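Workshop > Benches and Surfaces > Care of wooden tabletops

Wooden tabletops: routine care

A smooth tabletop in a shared workroom collects dust, crumbs and cup rings. Clear small items to one side before wiping. Lift them; dragging a metal base leaves fine scratches that show under overhead light.

Brush crumbs off dry. Wipe with a cloth wrung out until it no longer drips, following the grain, then dry at once with a second cloth. Do not spray cleaner directly onto the surface where anything is plugged in. Spray the cloth.

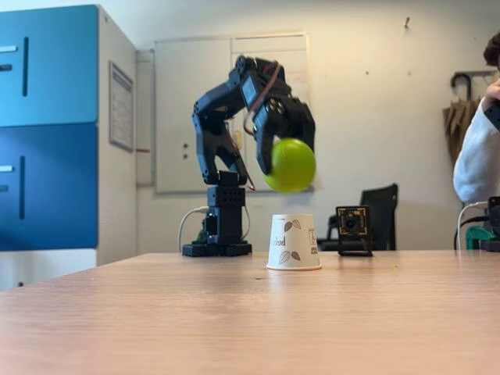 Tabletop in use, with a paper cup standing on its rim.

Route cables toward the back edge so that a wipe can run the full width of the front. Bare circuit boards should be dusted with a soft dry brush only.

For pale cup rings, leave the spot to dry for 2 days before treating. Many fade without help. If not, rub in a little paste wax with a lint-free cloth and buff. Test first on the underside.

Keep drinks on the storage cabinet or on a separate shelf. Empty cups go in the bin at the end of the session.

Last updated: 2023-03-19

Contact: Rukhsana Ghumman, Dralholm Workshop Notes | Back to top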